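Home | List Archive | Prev by Thread | Next by Thread | Search | Unsubscribe

Re: [londcombe-kitchens] Two-tier dish racks, worth the bench space? 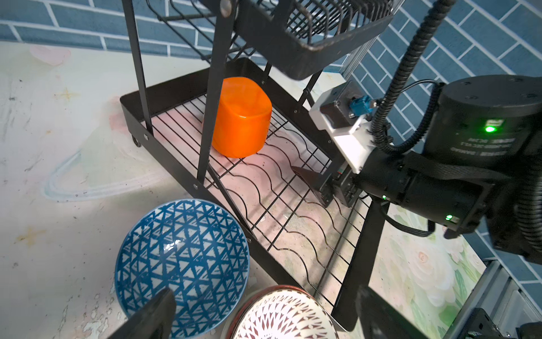
Hi Vaida and everyone,

Sorry for the slow reply, we had the in-laws over all weekend and I've only now sat down with a cuppa. Your message could have been written by me last October, right down to the bit about the tea towel!

Vaida Ramanauskas wrote on 25/10/2026:

> Hello all,
>
> Our old plastic drainer has finally split down one side and I'm
> sick of laying everything out on a tea towel. The new place in
> Womlow has a single sink and hardly any bench to the left of it,
> so I'm looking at those black metal racks with two levels. Does
> anyone have one and still like it after the first month? My worries
> are (a) rust, (b) small things tipping over on the wires, and
> (c) whether you can get anything tall into the bottom level. Also
> my partner thinks it will look like scaffolding.
>
> And is there any point buying one with wheels? I can't picture
> when I'd use them.
>
> Cheers,
> Vaida

Yes, we have one and yes, I still like it, though I had a proper grumble about it for the first fortnight. Ours is the black metal sort, with a wire basket up top that has the bars nice and close together, and a shallow tray for the bottom level. The floor of the tray is wavy wires going across straight ones, so it's an open grid and you can see the bench through it.

> (a) rust

None on ours so far that I can find, and I did go and look with a torch after reading your email. The one I had before it (a chromed thing from the markets) went orange at every join inside a year, so I'm a bit twitchy on the subject. I wipe the tray rim down when I remember and I don't leave the steel wool sitting in it overnight. If yours has rivets along the rim, give those a dry with the corner of a cloth, they're fiddly and that's where I'd expect it to start.

> (b) small things tipping over

This was my grumble. Teaspoons are hopeless on the lower level, they go straight between the wires and you find them on the bench. Egg cups lean. But an ordinary cup or tumbler is fine - the kids' orange see-through one lives down there at the left, near the front leg, and it stands up perfectly well on the grid. It's got a slightly squarish body, which might help. Anything with a narrow little foot I put up in the basket with the bowls.

My sister in Londcombe cut a bit of mesh to fit over her tray for the spoons and reckons it's marvellous. I tried the same and it collected toast crumbs (how do toast crumbs even get into a dish rack?) so it went in the bin.

> (c) tall things

Depends what you call tall. Measure the gap between the levels before you hand over any money and take your biggest mug to the shop if you can stand the embarrassment. Saucepans go up top at our place and the big stockpot gets dried by hand, same as ever. Some of the legs are on a slant too, so you lose a touch of width towards the ends that you wouldn't guess from the outside measurement. I'd allow 3 cm more than you think you need on whichever side has the tap.

As for the scaffolding, well, he's not wrong! We've got slate-blue tiles behind the sink with light grey grout and the black looks quite smart against them, I think. Against white tiles it might be a bit stark. Our benchtop is that pale mottled stuff which hides water spots beautifully, so I'm no help on that front.

Wheels: I thought it was a silly idea as well, and now I use them 6 days out of 7. Ours are only small casters at the foot, but when I want to roll out pastry I just shove the whole lot along, dishes and all. Go gently. My one attempt at speed cost us a Vasiliauskas side plate, and you can't get those any more.

I bought ours at the Flidix clearance place for $30, marked down by $10 for a scratch on the box. It came flat in pieces with bolts, and one bolt head still stands a little proud no matter what I do with the allen key. Put it together on a towel and leave everything loose until all the legs are on, then tighten. I did it the other way and had to undo the lot.

If you want to come and have a look at it before you buy, you're welcome any afternoon except Thursday. Bring the big mug.

Does anybody else have one with a separate drip tray underneath? We just mop up with a cloth but I'd be keen to hear if they're any good, or whether they go slimy like the one on our old drainer did.

Cheers,
Jan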